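Home | Modules | Timetable | Staff | Contact

Search this site Enter keywords Go

Week 6: Sharp tools and shared tables
02/12/2022
Hashini Weerakoon

These notes go with the second half of the safety block. Read them before the lab, and bring your risk sheet from last week with the first page filled in.

A robot arm sold for work near people is only one part of what we assess. The tool in its fingers counts too. An arm that moves slowly and stops on contact may be acceptable with a sponge and unacceptable with a knife, at the same speed and on the same path. Assess the arm, the tool and the task together, and do it again when any of them changes.

Contact limits for collaborative work are written in terms of force and pressure. A blade edge has a very small area, so the pressure is high even when the force is low. For this course, treat any blade as a hazard that force limiting does not remove.
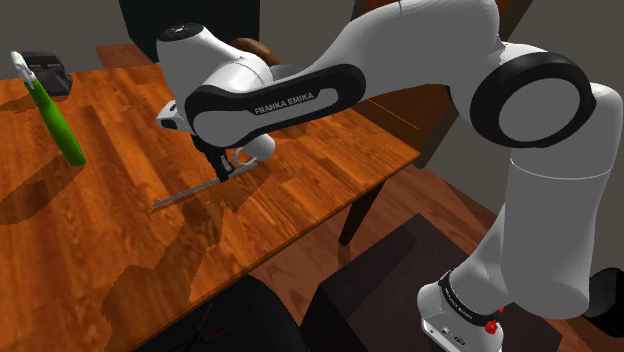
Our house rules for blades, agreed with Khôi Lại for all Bollholm benches:

- Keep the point away from the side where people stand.
- Plan the path with the blade included in the collision model. A model that ends at the fingertips is too short.
- Set a keep-out zone of 950 mm around the tool. Entering it must stop the arm.
- Check the grip before the first move, and again after any stop.
- If the knife is dropped, stop the arm and leave it stopped until the knife has been picked up by hand.

Simulation comes first. Each new blade task needs 3000 simulated runs, with the table, chairs and loose items placed differently between runs. Log every contact between blade and table, including light ones. Tùng Bạch will show you where the log files go.

A clean set of runs does not clear the task for the real bench. Friction at the handle is hard to model, and a knife can turn in the grip. The first five real runs use a blunt dummy blade of the same length and weight.

Reading: chapter 5 of the Vustano handbook, leaving out the part on welding.

Risk sheets go to Nhung Hầu before the next lab.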